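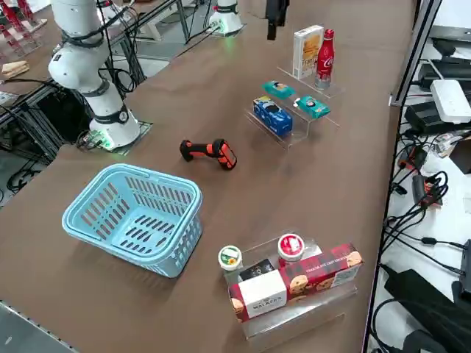 Emilian Stanciu keeps his old goalie mask on top of the refrigerator, where it looks down on anyone who goes in for the milk. It has a crack over the left eye and a strip of hockey tape holding the chin together. He says it still fits, and then he declines to prove it.

Stanciu played 145 games in goal for Rarlow, a minor league team in a town whose main industry, as far as the players could tell, was parking. The arena held 3048 people if you counted the seats behind the pillars, and the front office did. On a Wednesday in the dead of winter you could hear single conversations from the upper rows. "One guy used to read me the crossword clues," Stanciu says. "I got pretty good at five across."

He had come up as the third goalie, a job that consists largely of opening the bench door. The starter pulled his groin getting out of a rental car. The backup had the flu. So Stanciu got the net, let in three goals before the first period was half over, and was left out there on the grounds that there was no one else to put in.

Rarlow won that night, 5-3. He has a theory that the other team got overconfident. His teammates have a theory that he started keeping his eyes open.

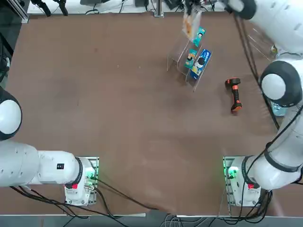
What followed was the closest thing to fame the town could offer. A sandwich was named after him at the diner across from the rink (ham, no surprises). The bus driver learned his name, or at least the first half of it. And the team hired Viorica Munteanu, a former figure skater, to teach everyone to move their feet.

"He skated like a man carrying a dresser down a flight of stairs," Munteanu says. She put him through edge drills at six in the morning with no pads, no stick and no coffee. He complained through all of August. By the first road trip to Whitlock he could get from post to post without holding on to anything, and he stopped complaining out loud.

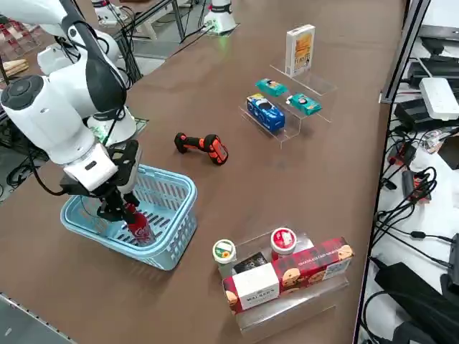

A bottle of Coca-Cola in a light blue shopping basket.

The Whitlock trip is the one they both bring up. The bus heater quit an hour out, and the team arrived wearing most of its equipment. Stanciu faced a power play in the opening minute and stopped the first shot with his neck. He remembers the next two periods as a series of noises. Munteanu, who was watching from beside the penalty box, remembers his feet.

"Quiet feet," she says. "Finally. The rest of him was a disaster, but the feet were lovely."

They lost in overtime on a shot that hit the referee, a detail Stanciu will supply whether or not it comes up.

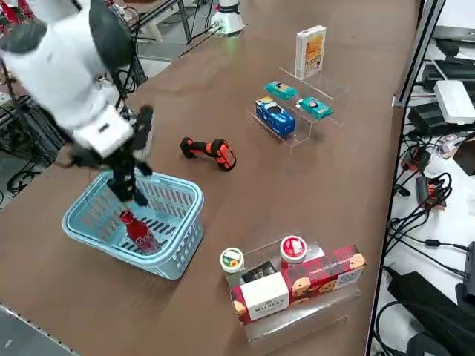 Coca-Cola bottle, cordless drill and cereal box on a brown tabletop.

His knees retired before he did. He coaches goalies now, mostly twelve-year-olds, who arrive with better gear than he ever owned and want to know if he was on television. He was, once, for about four seconds, fishing a puck out of the net.

Munteanu still runs the morning skating class at the same rink. Stanciu drops in when his knees allow it and stays near the boards. She has moved the start time back to six-thirty, and he considers this the softest thing he has ever seen her do.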